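Verkum extends book-handling data program to shrink-wrapped stock

April

Verkum has opened a second round of data gathering for its Hitberg picking system, with wrapped books as the main subject. The work is being done at the company's Skusismont site, where 16 operators guide robot arms through each task by hand – picking up, turning, passing across and setting down.

Each run is saved with the view from a small camera at the wrist. The first round produced 2068 usable examples, most of them with plain cartons.

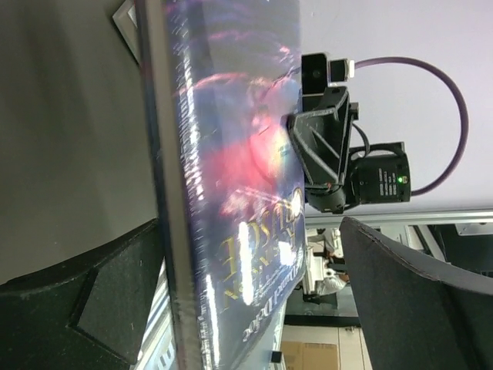
Glossy plastic wrap throws glare and hides parts of a cover, and the current model still loses track of edges when that happens. The new set will cover 300 titles in a range of sizes and finishes. Failed grasps will be kept and labelled along with the good ones.

Bustos, a book distributor, is supplying the stock and will trial the retrained model at its own centre once the round closes. Gathering is planned to run for 21 working days.

Media enquiries can be sent to the Verkum communications office.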